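Skodlow

A word list of breakfast talk, with notes on who says what and where

Hello, and thanks for having a look. Skodlow is my collection of the words people use for breakfast things: the crusty end of the loaf, the skin on the porridge, the bit of egg that goes brown at the edges, the last inch of tea you never drink. I started it in a notebook, moved it to a spreadsheet when the notebook fell apart, and it has grown into something I thought other people might like to poke about in.

What you get

There is one main file, words.csv, and a smaller one called sayings.csv for whole phrases (my gran's "that toast has seen the devil" lives there, and I will not be taking it out). Everything is plain text, so it should open in whatever you've got. If the accents come out as gibberish, tell your program the file is UTF-8 and try again.

The columns in words.csv

word: spelled the way the person who gave it to me spelled it
meaning: my own wording, usually checked with them
place: a town or county, never anything closer than that
age_band: under 35, or 35 and over
heard_or_used: whether they say it themselves or only remember someone else saying it
notes: anything that didn't fit, and there's a lot that didn't fit

I know two age bands is a bit crude! I had more to begin with, but people kept skipping the question, and splitting it once got me far better answers.

How I collected it

Mostly by asking. I put a form online in May and left it open, and I also pestered people at bus stops, at weddings and in the queue at the chemist. The form has 6 questions and takes up to 3 minutes, unless you get going about marmalade, in which case I can't help you.
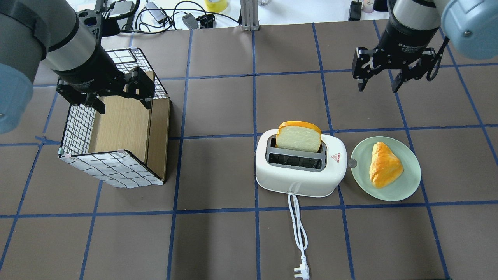 Spelling was the big headache. A lot of these words have hardly ever been written down, so the same one turns up in all sorts of guises, and for the heel of the loaf alone I had knobby, nobby, nobbie and k'nobby (really). I've kept every spelling as its own row and added a family column in the second release so you can group them. Teodor Cozma did most of the grouping, and he is far more patient than I am. Where the two of us couldn't agree, the family column is blank and the notes say why.

What it's no good for

Please don't make maps of the whole country from it. The north is well covered, Wales is thin, and most of Northern Ireland came from one very keen family. I also wouldn't use it to argue that a word is dying out, as older people had more time to fill in the form and it shows. Coffee is badly served as well. I'm a tea drinker and I simply forgot to ask until quite late on.

A few of the entries are rude. They're marked "rude" in the notes, so you can filter them out if you're using this in a classroom.

Using it and adding to it

Use it for anything you like, free of charge. A mention would be lovely, and so would a note telling me what you made. If you have a word to add, send me the word, what it means and the nearest town. Check the file first if you can bear to, though I'd still like to hear about one that's already in there, especially from a new place.

Changes

7/3/25: second release. Family column added, doubled rows cleared out, "dippy egg" moved to its proper home.
First release: everything in one file, with a great many typos.

Still to do: the jam section, and going back over my notes on fried bread, which are in two colours of ink and I've lost the key.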